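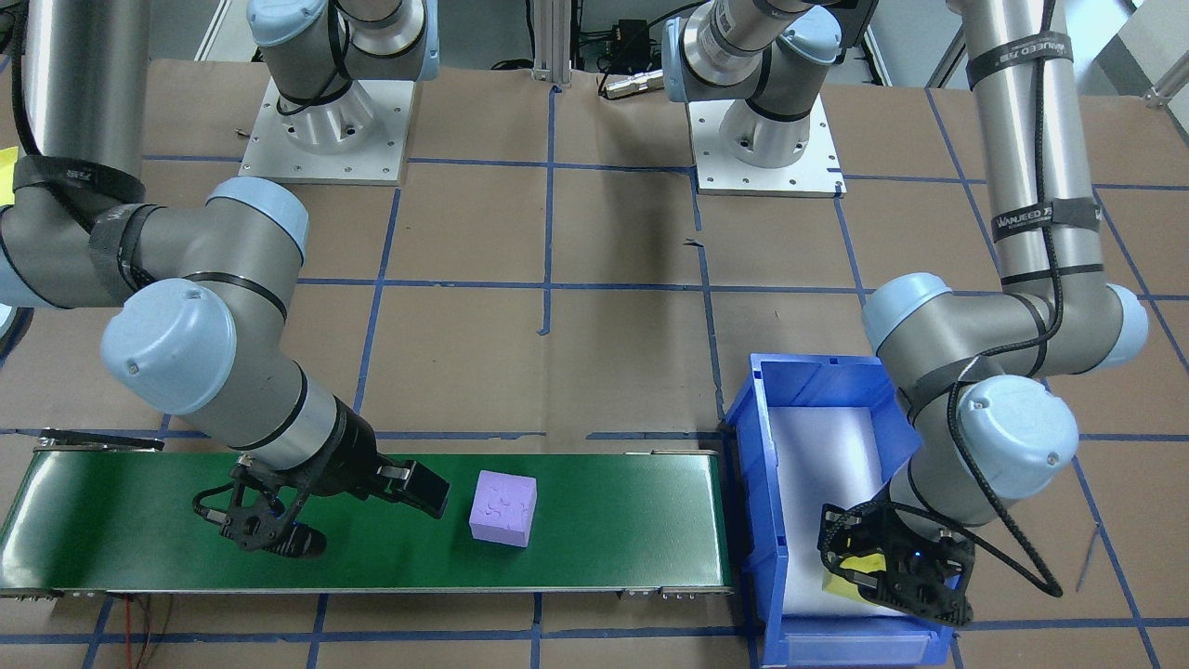 Foam cube on the green belt, blue bin at the right-hand end.

Endico Soft Blocks
Packing area meeting, minutes
Monday, December 11, 2023

Present: Zixuan Yin (chair), packing lead, stockroom lead, purchasing, customer service (took minutes)
Apologies: design

1. Minutes of the last meeting
Accepted with one change. Under item 4, "lids" should read "liners."

2. Matters arising
The missing carton labels were found in the stockroom with the Jiketti order and have been put back on the label shelf. Purchasing canceled the reprint.

The broken tape dispenser has been replaced. The old one can be thrown out.

3. Blue bins
The stockroom lead asked whether the open blue bins should stay at the end of the belt or be swapped for the taller gray ones bought in April. The gray ones hold more but are hard to empty by hand, and cubes get left in the bottom corners. The packing lead prefers blue. The long side should face the front of the table so that whoever collects the bin can pick it up without turning it.

Agreed to keep the blue bins. The gray ones go to the stockroom for returns.

Bins should not be filled above the rim. Last week a full one was carried to the stockroom and several cubes ended up under the racking. Customer service has a short carton complaint from Wandden that may be connected. The carton was billed as 73 cubes and the customer counted 70. Replacements have been sent.

4. Bin liners
White is staying. Purchasing had a lower price on clear liners, but crumbs and dust are harder to spot against the blue plastic. Liners to be wiped down on Fridays and changed when torn. The current pack will last into the new year.

5. Belt surface
The green belt shows every fingerprint and shines under the overhead lights. The packing lead has tried a damp cloth followed by a dry one and is satisfied with that. The spray cleaner left a film and the cubes picked it up, so it has been taken off the shelf.

There was a question about whether a matte belt would be easier to look after. Zixuan does not want to spend money on it this year. Purchasing will ask what one costs and bring the price to the next meeting.

The wires under the left end of the belt should be checked whenever the floor is swept. Brooms are not to be pushed in behind the table leg on that side.

6. Purple cubes
Design sent a note asking for comments on the purple. Customer service said two nursery customers like it and one called it too pale next to the other colors in the set. No change for now.

The pattern on the faces is faint. The packing lead finds it hard to tell which face is up in the afternoon light. It was pointed out that the cubes go into the cartons any way up, so this makes no difference to packing. Comment to be passed to design anyway.

7. Shen order
400 cubes, mixed colors, to go out before the holiday closing. Stock is there except for yellow. The stockroom lead expects yellow on Thursday. If it is late, Zixuan will call Shen and offer to send the order in two parts.

8. Any other business
The table will be cleared of pens, cups and loose paper at the end of each shift.
The heater by the loading door is still noisy. Landlord has been told twice.

Actions
Purchasing: price for matte belt
Stockroom: move gray bins, chase yellow cubes
Customer service: close Wandden complaint, send comments to design
Zixuan: call Shen if needed

The next meeting will be in January, at 5 p.m. in the packing area. Date to be sent by email.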